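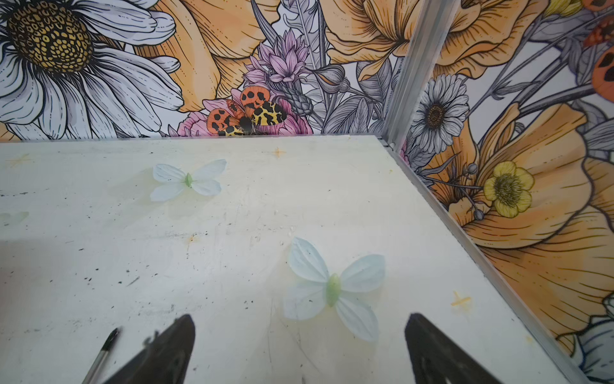 Bremirden drop-leaf table, walnut, 1960s

I've wanted one of these in the shop for years and now I finally have one, so forgive me if I go on a bit. It's the small Bremirden table with the two drop leaves and the tapered legs, in solid walnut with a lovely reddish streak running the length of the center panel. Folded down it's only 25 inches across and will sit quietly behind a sofa. Put both leaves up and you get 53 inches, enough for four people and a roast chicken (or six, if they like each other).

I bought it in May from Trinidad Lozano, who had it in her breakfast room for most of her married life. She was downsizing and wanted it to go to somebody who'd eat at it, and I promised I'd pass that along. She also gave me the original paper label, which had come off the underside at some point and been living in a kitchen drawer. It's in an envelope taped inside the frame, please don't throw it out!

Size

Length, leaves up: 53 inches
Length, leaves down: 25 inches
Width: 35 inches
Height: standard dining height, a normal chair tucks under fine

The legs unbolt with a regular wrench. It went into the back of my hatchback with the seats down, and I didn't even need to tie the trunk shut.

Condition

Very good for its age, and I'm picky. The top had one old water ring and some dullness at the end that faced the window, so I had it lightly refinished by Rodrigo Cordero, who does all my walnut. He used oil, two thin coats and then a third on the leaves. The ring is gone unless you crouch down and hunt for it in low sun. There's a small filled chip on the underside of the left leaf that you'll feel before you see. The hinges are original brass and I've left them dull — I like them that way, but they'd polish up if you're a shiny-brass person.

One leg has a dent near the foot, the size of a lentil. Vacuum cleaner, I'd guess. I left it alone.

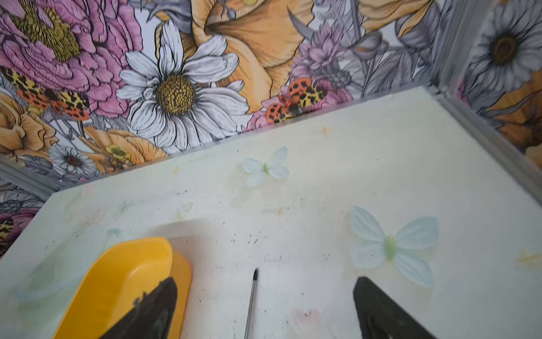

Walnut is a really forgiving wood to live with, and I say that as someone who has eaten a lot of spaghetti at a lot of tables. People come in asking for something white to brighten up a dining corner, and I get it, white looks fantastic on day one. Then you end up with a top like the white one in the photo, with greenish and yellowish smudges and little dark specks, and every one of them shows. On an oiled walnut top a mark like that mostly melts into the grain, and what doesn't will usually come out with a soft cloth and a dab more oil. If your dining corner is dark, I'd hang a mirror or move a lamp and still have the wood.

Looking after it

Wipe it with a damp cloth, then a dry one. Oil it when it starts to look thirsty, which in my house is every spring. Coasters for hot mugs, please, and don't leave a wet flowerpot on it over a long weekend. Keep it off the radiator. If one leaf gets a lot more sun than the other, just turn the table around now and then so they fade together.

Please lift the leaves with both hands and pull the support all the way out before you let go. The supports slide on wooden runners and get sticky in humid weather; rub a plain white candle along them and they'll glide again. I did ours last week and they're very smooth right now.

What about chairs?

It comes without chairs. I do have a set by Kalogeropoulos in the back room, with woven seats and a slightly darker stain, and they look great with it even though they're from a different maker. Ask me and I'll send measurements. Kyung-hwa So is reweaving one of the seats at the moment, so the set isn't priced yet. If you already have chairs, bring one in! I love when people do that, and it saves so much guessing over arm heights.

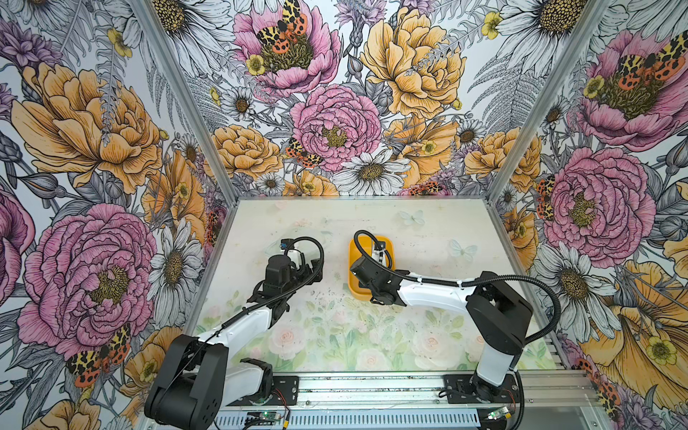 Price and delivery

The table is 625 dollars, and I'm afraid that's firm. Delivery in town is 35 dollars, to any floor as long as there's a normal staircase, and includes putting the legs back on. Farther out, call me and we'll work out a day. Pickup is free, and I'll help you carry it to the car and lend you a blanket if you swear to bring it back.

Holds are 6 days with a deposit. After that it goes back on the floor.

Come see it

It's in the front window at Sturley, on the side nearest the bakery, with a big green bowl on it (the bowl's for sale too). I'm in most afternoons, and Rodrigo Lozano covers the mornings and can show you how the leaves work. Walnut varies so much from one side of a room to the other that I'd always rather you saw it in person first.

Poonam Sisodia
Listed 2019-10-21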